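Battery compartment (computer mouse)

The battery compartment of a wireless computer mouse is the recess in the shell that holds the cell or cells powering the sensor, the switches and the radio. It is closed by a removable cover. In many models the same recess also has a slot in which the wireless receiver can be stowed when the mouse is not in use. The compartment is the only part of most wireless mice that the user is expected to open.

Contents
1 Position and layout
2 Cover
3 Cell
4 Receiver slot
5 Changing the cell
6 Faults
7 See also

Position and layout

The compartment may be reached from the underside of the mouse or from the top. In underside designs a small door is set into the base plate, between the glide pads and clear of the sensor opening. In top-opening designs a large part of the upper shell, often the whole palm rest, lifts away and the compartment lies beneath it. Top opening leaves the base plate free for the sensor, the power switch and larger glide pads, but the cover is bigger and its fit is more noticeable in the hand.

The well itself is molded as part of the inner shell. Its floor is curved to match the cell, and the end walls carry the contacts. The cell may lie along the long axis of the mouse, across it, or at an angle. An angled cell is used where the scroll wheel assembly and circuit board leave no straight run of sufficient length.
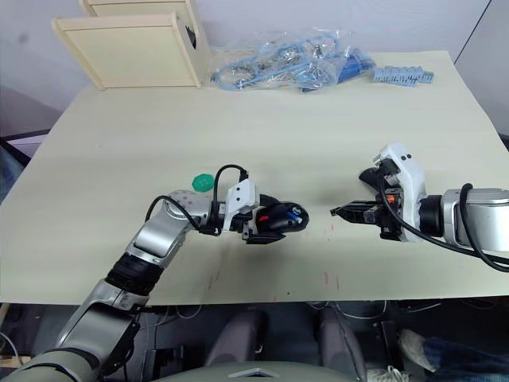

Weight distribution is affected by the position of the cell, as it is often the heaviest single part of the mouse. A cell placed toward the rear makes the front easier to lift. A cell near the center keeps the balance point under the palm.

Cover

Covers are held by one of three methods. A sliding cover has rails along both sides and a shallow catch at one end. A hinged cover has two tabs that enter slots in the shell and a flexible latch opposite them. A magnetic cover has small magnets or steel inserts and is located by pegs.

The latch is the part most likely to fail. It is usually a thin tongue of the same plastic as the cover and bends each time the cover is opened. In a workshop survey by Hui-mei Shih covering 3705 returned mice, 2033 had a damaged or missing cover. The survey did not separate covers broken in use from those lost while the mouse was in storage.

Cell

Most compartments accept one or two AA or AAA cells. A single AA cell is common in full-size mice, and AAA cells in compact ones. The nominal voltage of one alkaline cell is 1.5 volts. Where the electronics need a higher voltage, a step-up converter on the circuit board supplies it.

The negative contact is normally a coil or leaf spring, and the positive contact a flat plate or a raised button. Polarity marks are molded into the floor or printed on a label. Some compartments have a fabric ribbon that passes under the cell and is pulled to lift it out. The ribbon must be laid flat before a new cell is fitted, or it may be trapped at the contact.

Rechargeable nickel-metal hydride cells of the same size can generally be used. Their nominal voltage is 1.2 volts, and a battery indicator calibrated for alkaline cells may read low.

Receiver slot

The receiver slot is a narrow pocket beside or behind the cell. It is shaped to take the USB plug of the receiver and holds it by friction or by a small rib. The slot has no electrical function. With the cover in place the receiver cannot fall out, but it also cannot be seen, and receivers are often reported lost while still in the mouse. 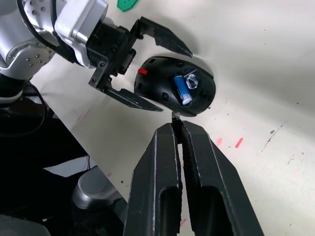
The Koltia and Hirska patterns, named after the shells in which they were first used, differ in the direction of insertion. In the Koltia pattern the receiver slides in parallel to the cell. In the Hirska pattern it stands upright and must be removed before the cell can be lifted.

Changing the cell

The mouse is switched off and the cover is removed. The old cell is pushed toward the spring and raised at the opposite end. The new cell is inserted with its negative end against the spring and pressed down. A metal tool should not be used to pry out a cell, as it can bridge the contacts or bend the spring.

Faults

Intermittent power is usually caused by a weakened spring or by residue on the contacts. Light residue can be removed with a dry cotton swab. Deposits from a leaking alkaline cell are cleaned with a swab slightly moistened with white vinegar, followed by isopropyl alcohol.

See also

Correia latch
Glide pad
USB receiver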